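Tallgate Residents' Association
Minutes, February meeting, 7:00 p.m.

Washington Barbosa in the chair. January minutes passed with one correction: the Ojeda quote was for resurfacing the parking lot only, not the curbs.

1. Parking lot

The Grurard bid came in lower than Ojeda's. Several members doubted it covers drainage, as the word appears once, in a heading. W. Barbosa read the bid aloud and did not find it either.
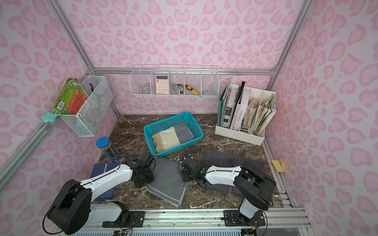
What happens if drainage turns out to be extra?
The bid goes back to Grurard and no deposit is paid until a full price is in writing.

2. Money

Balance stands at $1,371. The lot fund needs $2,000 before work can be booked. The suggestion that a bake sale would close the gap by spring was noted. The last one made $60.

3. Trullbridge gate

Trullbridge says the gate is fixed. It has said so before. Two members reported it stuck open on Monday.

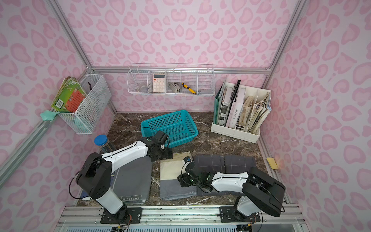

Agreed to hold the final payment until the gate has closed properly for 4 weeks running. Trullbridge to be told by letter, as phone calls have produced promises and no visits.

4. Other business

Request for a second notice board. Not taken up, the first being mostly out of date.

Closed 8:25 p.m.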